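Call for Participants: Ovby Student Manipulation Project, Spring Session

The Ovby Institute of Technology invites applications from enrolled undergraduate and master's students for the spring session of its Student Manipulation Project. Participants work in small teams to program a simulated two-finger gripper in furnished home interiors, and submit their work to an internal competition at the close of the session. The project is supervised by Dr. Nyokabi Khaemba and Dr. Keir Lennox of the Department of Mechanical and Computer Engineering.

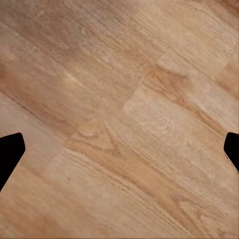
OVBY, 10th January. Applications for the spring session are now open. Teams will be formed in February, and all coursework will be carried out in the Relero simulation environment. No physical robot is required, and students do not need to own specialized equipment. Access to department workstations is included for all participants.

The session runs for 9 weeks. During the first part, each team completes a set of introductory tasks on gripper control: approaching a surface from directly overhead, opening and closing the fingers on command, and returning to a safe height. Floor textures are varied between runs, and teams are expected to show that their software performs consistently on wood, tile and carpet. Later tasks take place in complete rooms with fixed furniture and include locating, picking up and placing small household items.

Room models are supplied by the project and may not be altered by participants. The living room used for the qualifying round has a light wood-look floor, a brick chimney breast with a fireplace, a wall-mounted television and a long low media console.

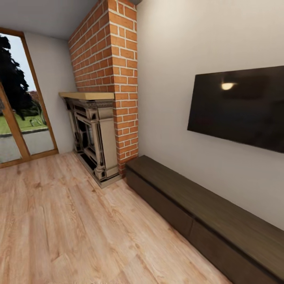 Teams receive the qualifying room at the start of the session and may practice in it without limit. A second room, prepared by Chae-won Kwon, is used for the final and is not released in advance. Each team is allotted 72 hours of reserved computing time. Unused hours may not be transferred to another team.

Eligibility

Applicants must be enrolled at the Institute for the full spring term and must have passed one course in programming. Prior experience in robotics is welcome but is not a condition of acceptance. Students who took part in a previous session may apply again, although first-time applicants will be given priority. Individuals and complete teams of up to four may apply.

Obligations of participants

Participants attend one supervised laboratory meeting each week, keep a written team log, and submit source code together with a final report of no more than 2000 words. Credit is awarded on a pass or fail basis. Placement in the competition has no effect on credit.

How to apply

Applicants should submit a one-page statement of interest, a current transcript and, if available, a short sample of their own code. Teams should send one combined application and name a contact person. Materials may be delivered to the project office, Room 233, Lidico Building, or submitted through the student portal. Incomplete applications will not be reviewed.

Questions about eligibility and credit should be directed to Jolien Verhoeven in the project office. Technical questions about the simulation environment may be addressed to Cameron Tennant, laboratory coordinator. All applicants will be notified of the decision in writing.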